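# Left gripper won't release when the motion is stopped partway

**drilton_dan** wrote:

Two-arm tabletop setup, Girkis controller, stock grippers. The job is mugs on and off a mug tree. If I hit pause while the left gripper is closing, it stays clamped after I clear the pause. The open command gets accepted, the log says done, and the jaws don't move. I have to power cycle the whole thing.

Happened 6 times in 60 runs. Firmware is from June. Anyone else?

**mkell** wrote:

Check the cable first. Mine did this when the connector at the wrist worked itself halfway out.

**drilton_dan** wrote:

Reseated both ends, no change. I also swapped the left and right cables and the fault stayed on the left.

**Aníbal Ayala** wrote:

Then it isn't the cable. Pause cuts the motor current but the controller keeps the last position it asked for. When you resume, it thinks the jaws are already open and sends nothing. Command a full close, then open. Does it let go?

**drilton_dan** wrote:

Yes, that worked twice in a row. Doesn't explain why it's only the left one.

**grulari_fan** wrote:

So there's your fix. Put close-then-open in the resume script and get on with it.

**mkell** wrote:

I wouldn't. If it's clamped on a mug handle and you tell it to close all the way, you break the handle. If it's clamped on somebody's finger that's a lot worse. Pause is what people hit when something is wrong.

**grulari_fan** wrote:

These are small grippers. Set the force limit to 13 and it won't hurt anything.

**Aníbal Ayala** wrote:

mkell is right. The force limit is reset after a pause on some versions, so don't count on it. Cut power and open the jaws by hand. Dan, what else is on the table with it?

**drilton_dan** wrote:

Mug tree, two plates in a rack, a marker, a toaster oven on the right side.
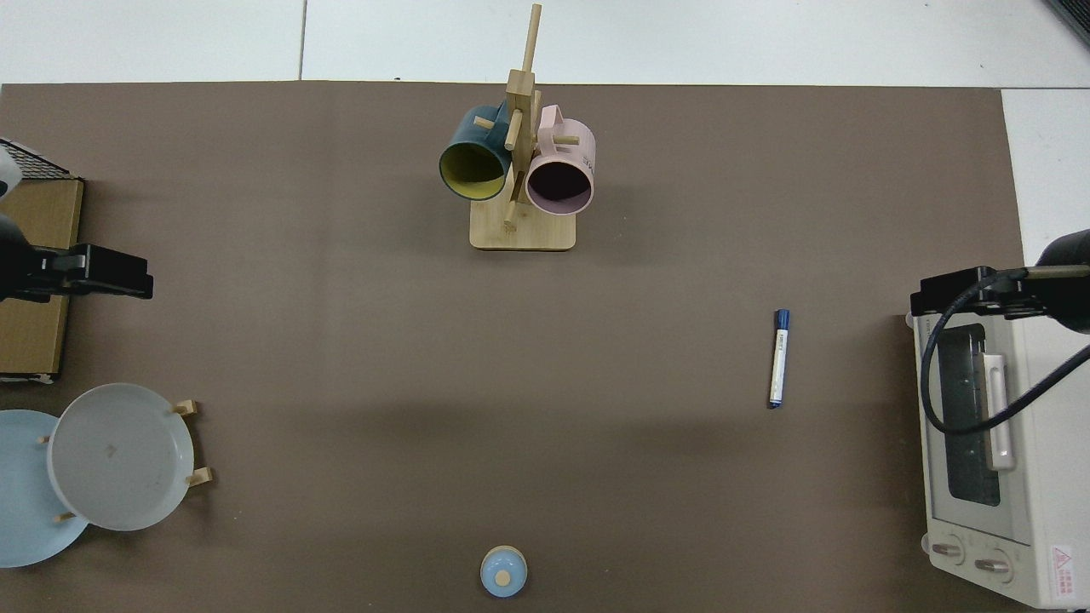
I compared the two config files last night. The left one has "hold on pause" set to true and the right has it set to false. I don't remember changing it. I've set both to false and I'm doing another 60 runs before I call it fixed.

**mkell** wrote:

With hold off it will drop whatever it's carrying when you pause. Put something soft under the mug tree.

**grulari_fan** wrote:

Still think the script is easier.

**drilton_dan** wrote:

Not putting a close command in there. 13 runs done so far with a pause in each, and the left side has let go every time. Will post the rest when I have them.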